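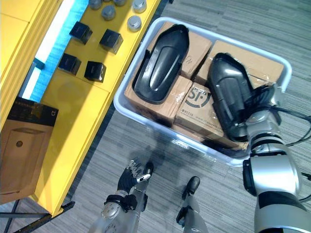 Chenxi Han has a list of things that can stop a two-armed robot from doing its job, and the job itself comes in near the bottom. Higher up are glue, static, sunlight, a cable tie trimmed at a bad angle, and visitors. She looks after the picking cell at Ustolura, a small parts supplier that rents the back half of a building it doesn't much like, and on the morning I came by she was running the machine through its warm-up. The right arm had hold of one of the black plastic shells near the rim of the white bin, over the taped-up cartons, while the left hand stood by with its fingers spread like somebody waiting to ask a question in class. The carpet is gray and striped and came with the lease.

Han's day starts with the hands. Each one gets wiped down, joint by joint, with a lint-free cloth and a cleaner called Jendetach, which smells of oranges and regret. It was made for lifting label glue off conveyor belts. She found it also lifts label glue off fingertips, the robot's and hers, and she now goes through a bottle every 9 days.

"Tape is the enemy," she told me. "People think it's the software. The software is fine. A fingertip with a bit of tape residue on it picks up a part and then won't put it down, and the robot stands there looking proud of itself."

After the wiping comes homing, where every joint goes to a known position and reports in. The reporting is handled by Indix, a program with a gray screen and a single large button. If a joint is off by more than it should be, the button turns orange and Han goes to get her hex keys. This happened often in July, when a bearing in the right wrist was on its way out. The supplier said the bearing was good for another year. It lasted three more shifts.

Replacing it took four hours, most of them spent on the cables. They run in a bundle from the upper joint, and they have to be slack enough to let the arm reach and tight enough not to snag on everything it reaches past. Han has tried sleeves, clips and a kind of spiral wrap that shed bits of itself into the customer's orders. Her current arrangement is plain ties, cut flush, checked every morning with a bare thumb. "If I bleed, it's wrong," she said.

Baoshan Shi, who wrote most of the cell's motion routines, takes a less physical view. He sits behind a partition and comes out when something is moving slowly. His own obsession is the yellow shelf with its strip of blue, and the small parts set out on it. Glossy tops throw highlights, he says, and a highlight moves when the robot's head does, so a thing that is standing perfectly still can seem to wander off. He has 300 saved pictures of one black cube in different light. He offered to show me all of them.

The two of them disagree about speed. Shi would like more of it. Han has a laminated card taped to the controller – with the good tape – setting the limit for either arm while a shell is in hand, and she has initialed it twice. They settled on the Yan routine, a slow approach and a quicker retreat, which Shi calls a compromise and Han calls the setting.

By eleven the button was green and Shi had gone back behind his partition. Han was on her knees by the bin with the orange cleaner, working at a spot on a fingertip that I couldn't see at all.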